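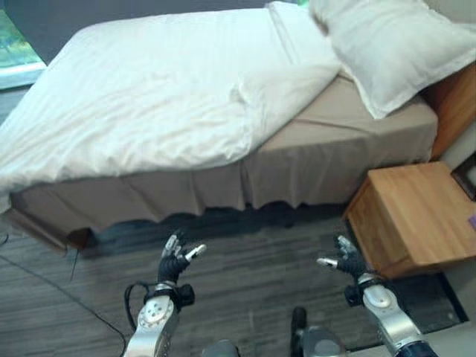
Head camera view at the start of a duvet task, both hands open, bed skirt and nightstand in range.

Pallow 26
Perception and planning software for two-armed robots working with bedding and other large cloth

Overview
Pallow is a software package that looks at a bed, decides which bit of cloth to take hold of, and plans a two-handed move to get it there. It runs beside your existing arm controller and does not replace it. We sell it to labs and integrators who already have a robot with two arms and a camera at head height. If you are shopping for a machine that makes beds by itself while you are at work, we don't have one, and we would ask a lot of questions of anyone who says they do.

We got into this after testing other people's cloth planners on our own robots. Most of them did well on a towel laid flat on a table. A duvet is a different animal. It is thick, it hides its own edges, and a fold along the side looks a lot like the real hem to a depth camera. A good share of Pallow is code for telling those two apart, and it still gets them wrong sometimes.

What is in the package
Edge finder. Marks likely hems, folds and corners, and gives each one a confidence score. White bedding with soft creases scores low, and you should expect that. The finder will hand back "unsure" instead of a grasp point if the score falls under your limit. Please don't set the limit to zero. We get support tickets about this.

Layer splitter. Separates the duvet from the fitted cover and the bed skirt below it. Works best when the colors differ, for example a white duvet over a tan or brown skirt. White on white is poor and we list it as unsupported.

Keep-out mapper. Builds solid no-go zones around nightstands, headboards and whatever is standing on them. Thin dark cables on a dark floor are a known weak spot. The mapper sees some of them. Add the rest by hand in the zone editor before you run.

Two-hand planner. Plans both arms together, with a limit on how far apart the hands may pull. Plans are shown as a preview and wait for approval. Automatic approval exists, is off by default, and needs a config change that we made annoying on purpose.

Clonelon log player. Replays a recorded run against a newer version of the planner so you can see what it would have done differently. It can't tell you what the cloth would have done in reply, so treat a clean replay as a hint.

Test results
The release set for version 26 holds 3,033 recorded attempts at taking hold of a duvet edge. We publish the whole set, including the runs where the hand closed on the bed skirt. Results are split by bedding color, lighting and hand type, and the spread between the best and worst groups is wide enough that we stopped printing a single success rate on this page. Sales was not happy. Ask for the tables and read the ones closest to your own setup.

All of those attempts were on made or partly made beds. We have not tested on a bed with a person in it and the license forbids it.

Requirements
Two arms with joint position control and a stop input that works without our software
Hands with at least a thumb and one opposing finger; multi-finger hands are driven through grasp presets
One color and depth camera at head height, calibrated to both arms
Controller link at 50 Hz or better
400 GB free disk for logs
Linux workstation with a supported graphics card (list sent with quote)

The Fallow driver covers most common arms. Stöckli hands need the separate hand module, sold at cost.

Known problems
– Pillows leaning on a headboard are sometimes read as part of the headboard. The planner then leaves them alone, so the result is harmless but untidy.
– Bright windows behind the bed wash out the far hem. Close the blinds.
– Pleats in a bed skirt can still pass as a duvet hem at low angles. A fix was promised for July and slipped. We are not giving a new date.

License and trial
Sold per robot, per year. The trial is the full package with no feature locks and uses your logs on your hardware. Our own demo videos are on the downloads page, uncut, and you should trust your trial over them.

Technical contact: Luzius Frei, planning software. Send a log file with your first message if you have one. "It doesn't work" with no log goes to the bottom of the pile.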